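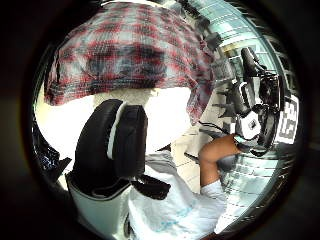

About us

Hello, and thanks for stopping by! I'm Bakari Muli, and along with Dennis Langat I run Skedmont, a small textile mending and washing business. We look after blankets, throws, scarves, rugs you'd put over your knees, picnic blankets, anything soft that somebody would like to keep a bit longer. Plaids are our favourite (we try to be fair to the others, but there it is) and a good half of the chat in the workroom is about checks and tartans and whether a red is really a red or more of a maroon.

How we started

I used to work in the stockroom at a furnishing shop called Varnstead, and part of my job was dealing with returns. Throws came back with a pulled thread or a bit of a ragged edge and they went straight into the bin. I hated it. I started taking them home, with permission, and teaching myself how to put the edges right from library books and a lot of unpicking. Dennis lived upstairs and had done alterations for years, mostly trousers and curtains, and he'd come down, look at my stitching and go quiet in a way I learned to dread.

We opened properly one September with 2 sewing machines, a second-hand cutting table and 300 leaflets, most of which I posted through doors myself in the rain. The first person to ring had a blanket the dog had been at. We still do her mending now, and there's a different dog.

What we do

Mostly edges! People think it'll be moth holes, and we do get those, but a frayed border is what comes through the door day after day. If there's enough left of the fringe we tidy it and knot it again by hand. If there isn't, we turn a narrow hem or bind it with wool tape, and we'll ring you first so you can choose the colour. On a checked cloth we try to turn the hem on a line of the pattern, so the squares still finish neatly. It takes longer and Dennis won't do it any other way.

We also darn, patch, wash wool by hand and dry it flat, and cut down big old blankets into smaller ones for cots or car seats. Last year we finished 566 pieces, which I only know because Dennis writes every one in a ledger. I'm told the ledger is not to be touched with tea nearby.

What we don't do: leather, duvets, anything electric. For curtains, do ask - it depends how big they are and how Dennis is feeling about curtains that week.

Sending us something

Any clean bag will do. A plain carrier bag is fine if you're dropping it in by hand, and if you're posting, put the bag inside something stronger and tape it well. Pop a note in with your name, phone number and what's bothering you about it. Please shake it out before you pack it (we've had biscuits, a sock and once a set of door keys).

We send everything back with Senditz, tracked, and small jobs usually take a fortnight. Before Christmas it's more like a month.

Where we are

We rent the ground floor of the old Habte building, next to the bakery, and the bell sticks, so give it a proper push. Open Tuesday to Friday, nine till four. If you just want to bring a blanket in and have a natter about whether it's worth saving, please do. We like that bit, and looking is free.

Bakari and Dennis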